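Flevden household chores pilot — progress note, March
To: Birnasthorpe fund office
From: Liya Lencho

Short one this time, full numbers Friday.

Where we are
Keyboard cleaning task now in the set. Human demos only so far, done at an ordinary table with ordinary clutter. 2,190 clips logged across all chores, 80 of them keyboards. Caps off, caps back on, wipe down. Fingers do most of it by feel and the model has no feel, so progress is slow.

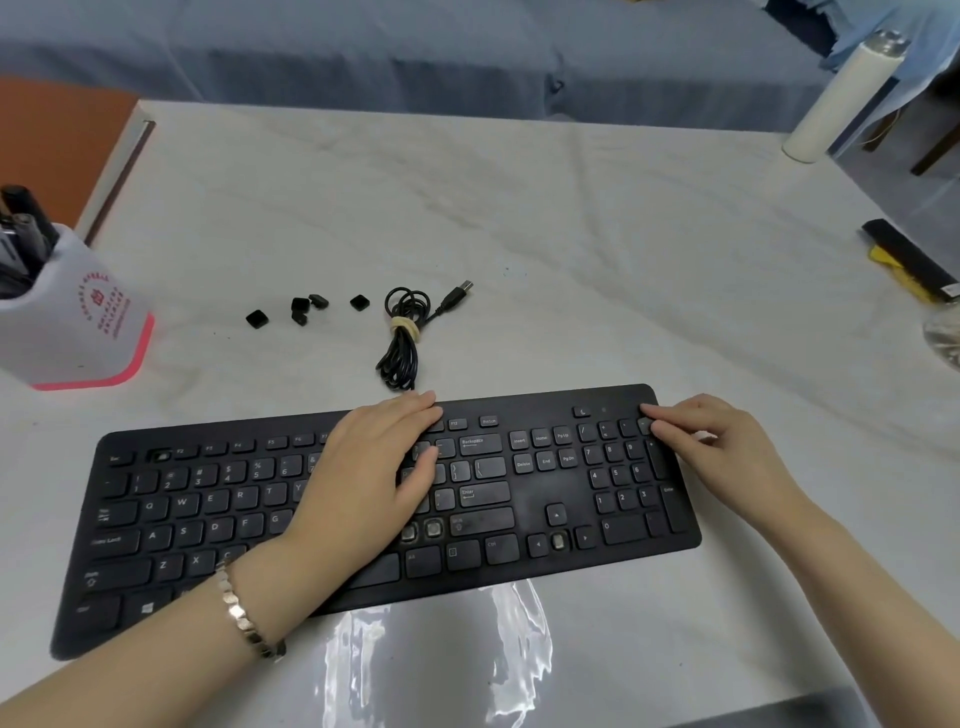 What the machine can do
Wiping flat surfaces — fine. Picking up one loose keycap — around 10 tries before a good grip. Seating it the right way up, no. Choo arm at Prurthorpe has managed 2 so far, both big keys.

Main trouble is small dark parts on a dark board. Empty sockets get read as keys. Caps lying on their side or upside down are worse, teh planner wants to press them flat where they are. 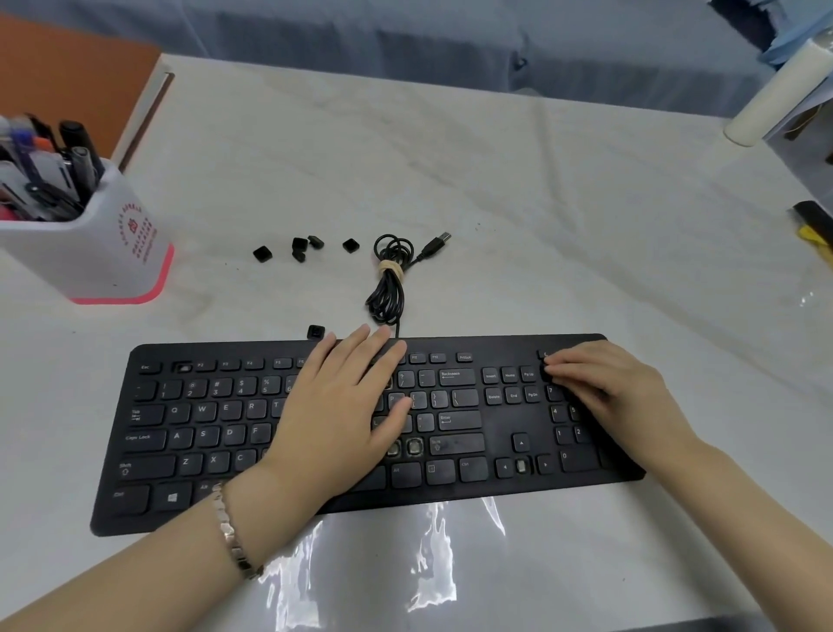
Softer fingertips are on order and should help with grip, not with the sorting. Would not promise anyone a keyboard-cleaning robot this year. Folding and wiping are much closer.

Need from you: ok to move the leftover travel money to labeling. Please reply before Friday if posible.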